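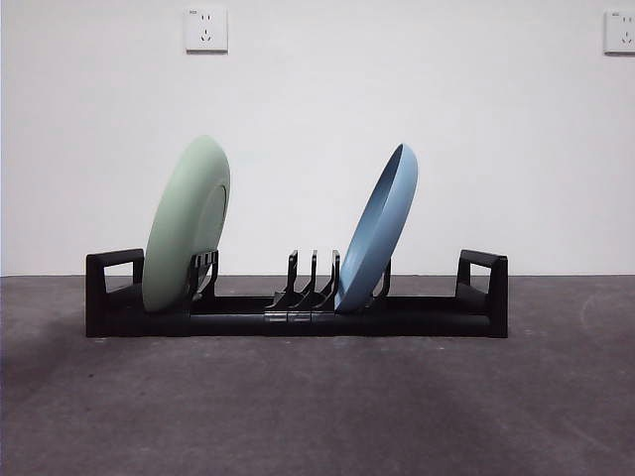 Figure 7.1 Two plates standing on edge in a black dish rack.

Chapter 7
Planning and Paying for Equipment

7.1 Start with the task

Most equipment budgets go wrong before anyone asks for a price. A buyer sees an arm at a trade show, likes it, and then looks for work it could do. The quote covers the arm. It does not cover the gripper, the bench, the wiring, or the weeks of setup that follow.

In this chapter we work in the other direction. We take one small job, putting plates into a rack, and write down what it asks of the equipment. Look again at Figure 7.1. The plates rest on their rims between narrow dividers, and they lean. A gripper has to hold each plate by a part that will not end up inside the rack, turn it on edge, and let go without knocking the plate next to it. Each of those needs turns into a line in the budget.

The worked case is a trial station at Meltdale, a catering kitchen. Yasmine Lamrani runs the kitchen and has to approve the money. Cornel Manole, the plant engineer, writes the specification. Their first request was a single line reading "robot for plates." By the end of the chapter it will be a full plan with a price beside every item.

7.2 What the price leaves out

Meltdale received offers from two suppliers, Clistex and Bresteck. The Clistex offer was lower, but left out the gripper fingers and the mounting plate. Bresteck included both and charged separately for training. Manole could not compare them until he had put the two offers on the same sheet, with the same headings in the same order.

Use these headings for your own sheet:

Arm and controller
Gripper, with spare fingers
Bench, guarding, and power
Racks and test dishes
Setup and training
Yearly service

Racks and test dishes are often forgotten because they cost so little. Meltdale set aside $400 for them and spent $166 in the first month, mostly on plates. Setup was the larger surprise. The team had planned on $3000 and had to ask for more in January - a request Lamrani approved only after seeing a list of the hours worked.

Power deserves an early look too. Before ordering, write down where the outlets are, what else runs on the same circuit, and how far the cables must reach. Moving an outlet later means paying an electrician and stopping work at the station.

Section 7.3 takes up the choice between buying and leasing. Before reading on, pick a handling task at your own workplace and fill in the sheet for it. Leave a heading blank if you have no price yet, and write next to it the name of the person who can supply one.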